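Home Automation and Small Shop Forum > General Robotics > Can a machine do general chores yet?

Thread started Friday, May 28, 2021

tolerance_stack
Joined the forum for CNC questions, but this seems like the right section. We are a small job shop, mostly brackets and enclosures. The owner came back from a trade show convinced that one arm on a cart can tend the deburring tumbler in the morning, sort returned totes at lunch and sweep up at night. He has a brochure from Trumby that more or less says so. My position is that it can do the first job with a fixture and a week of setup, the second one badly, and the third one not at all.

He then said "if they can fold towels at home they can sort totes." I don't believe they fold towels at home either. Looking for numbers from people who run these things, on the shop side or the household side. Video links are no use to me unless they are uncut and at normal speed.

ladderlogic
Your position is about right. We have a Trumby cell on a press. It picks one part from one tray in one orientation and it has been fine. When purchasing changed the tray color, the vision threshold had to be redone. Same tray, same part. Draw your own conclusions on totes full of returns.

Fouzia Tarar
I'd separate three things that get lumped together:

Repeating a motion. Solved, decades ago.
Picking known rigid parts from a mess. Solved for a price, if the lighting is controlled and somebody owns the cell.
Picking things it has not seen before, some of them soft, from a surface it was not designed for, and putting them in the right place. Open.

Sweeping up is in the third group. So is nearly everything in a house. The robot vacuum is the exception, and it gets away with it by treating every object as either floor or obstacle. It never has to hold anything.

dmcrae_millwright
Robot vacuum counts as a chore done by a machine. So does the dishwasher. So does the washer. I don't see why it has to be an arm.

Fouzia Tarar
It doesn't. A dishwasher is a very good robot for dishes that are already in the rack. The chore left over is loading the rack, and that is the part being asked about.

dmcrae_millwright
Fair.

benchpress77
Going to disagree with the general mood. The grasping work has moved a lot in the last few years. A parallel gripper and a decent depth camera will pick up most household objects under a couple of pounds on the first or second try. The people saying "not yet" are often quoting what they saw five years back. Add a retry loop and a lot of the failures stop mattering.

tolerance_stack
"Most" and "a lot" are the words in the brochure. What is the rate?

benchpress77
Depends on the object set. 90 percent per pick is a reasonable figure for mixed household items with no retry.

ladderlogic
Take 90 percent and clear a table with six objects on it. If the picks are independent that is 0.9 to the sixth, or 53 percent. So the table is cleared without a miss a bit more than half the time. In my shop that is a machine with a person standing next to it.

benchpress77
Which is why I said retry. A miss in a house is not a crash. The toy stays on the table and you go again. With one retry at the same rate you are at 99 per object and 94 for the table.

ladderlogic
Only if the retry is independent. If it missed because the object is shiny or flat or has no good grasp from above, the second try misses for the same reason. We saw this with oily washers. It missed the same washer until the operator moved it.

Usman Hayat
Ladderlogic is correct about retries and I can put something behind it. I run tabletop tidying trials, so household, not shop. The task is to clear a coffee table: soft toys go in a toy basket, everything else stays or goes to a second location depending on the run. One fixed arm, two-finger gripper, fingers in a compliant material.

Over 495 logged attempts, failures were far from evenly spread. Round plush is forgiving. You can be off by half a finger width and it still comes up, because the fabric deforms into the grip. Flat plush is worse. Headphones are the worst item we use by a wide margin. The cups will hold, but the band swings and the whole thing yaws on the way up, and if you take it by the band the cups drag. A second attempt from the same approach angle nearly always failed in the same manner. A second attempt after nudging the object did better, but now you need a nudge behavior and a way of knowing when to use it. 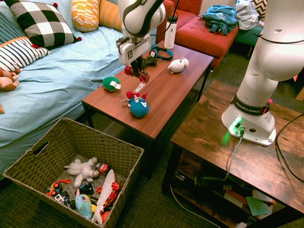

Start pose over the plush toys, headphones and bottle left on the table. Basket in the foreground.

The bottle is a separate problem. It can be grasped by the loop on the cap if the loop is facing a usable way, otherwise you are trying to close on a cylinder that may be wider than your stroke. Check stroke before anything else when somebody quotes you a gripper. Prolberg sells a wide one, but it gives up force at full opening.

tolerance_stack
Useful, thank you. Two questions. What is your cycle time, and is that arm bolted down or just standing on the table?

Usman Hayat
Budget is 90 seconds per object, including perception and planning. We usually come in under it. A person clears the whole table in a fraction of that, so speed is not the argument for any of this. Base mounting matters and I would not advise anyone to be casual about it. Under fast moves a light table will rack and your calibration goes with it. Keep velocities down, and recalibrate whenever anything has been bumped.

dmcrae_millwright
That cable across the carpet would get you written up here.

Usman Hayat
It would, yes. In a shop, use a floor cover or come down from overhead.

benchpress77
What does the tag on the gripper housing do for you? Hand-eye calibration?

Usman Hayat
A tag in that position lets an outside camera recover the pose of the hand, so you can check what the joint encoders claim against what the camera sees. If the two drift apart, stop and recalibrate. For a shop install you would do this once with a target and then fix the camera hard to the cell.

Fouzia Tarar
I'd point out what is near that table. There's a bed with cushions on it, a couch, a backpack on the ottoman. There are soft toys in the basket and another one lying on the bed. To a classifier, a cushion with red pom-poms and a plush ball are not very far apart. Does it know the tan one on the bed is not part of the job? What is the rule?

Usman Hayat
The rule is geometric. Anything outside the table polygon is ignored. I agree that is a cheat if the claim is "tidies a room." I don't make that claim.

Fouzia Tarar
No, but brochures do. A person told to clean up the toys would look at the bed and decide. That decision is the chore, as far as I'm concerned, and the pick is a subroutine.

benchpress77
I think that's moving the goalposts. If it clears the table it cleared the table. My kids' floor could use exactly that much intelligence.

Fouzia Tarar
Then you need the floor in reach. A fixed arm on a table has a reach envelope and that's where it works. Put it on a mobile base and your position error goes up every time it drives, so your 90 percent has to be measured again.

ladderlogic
Mobile base for a shop also means a risk assessment for the base, for the arm, and for the two together. We priced one from Shaikh in August and stopped reading at the integration line.

tolerance_stack
Back to the totes, then. Returned parts, mixed, mostly rigid, some bagged. Bags are clear poly. Is there anything in the household results that carries over?

Usman Hayat
Some. Clear poly is bad for depth cameras, you get holes in the cloud or you get whatever is behind the bag. Suction works on a bag if it is taut and fails when it is wrinkled. Rigid parts are easier than what I work with provided they are singulated, meaning spread out and not touching. If a person has to dump and spread the tote, time that person. Then time the same person sorting it by hand. At a lot of places the two numbers are close enough to end the discussion.

ladderlogic
Seconded. Wullel makes a vibrating feeder that will singulate small parts without a person. It is loud and it does not like bags.

tolerance_stack
Timed it over two shifts. Dumping and spreading takes a bit more than half as long as just sorting the tote. So the arm would be saving us the remainder, minus whatever time goes to clearing its misses. I've told the owner I would support a fixed cell on the tumbler and nothing else this year. He wants to know about the sweeping.

dmcrae_millwright
Buy a broom.

benchpress77
Or a ride-on scrubber, if your aisles are wide enough. They do make autonomous ones. They want a clear floor, same as the vacuum.

Fouzia Tarar
And the clear floor is again somebody's job.

tolerance_stack
Understood. If anyone has a fixture drawing for loading a tumbler from a conveyor I'd take a look at it. Tub opening is waist height, lid hinges to the rear.

ladderlogic
I have one for a front hinge. Dimensions would need changing, but the chute angle should carry over. Will send it by message tonight. What is the heaviest bracket you run?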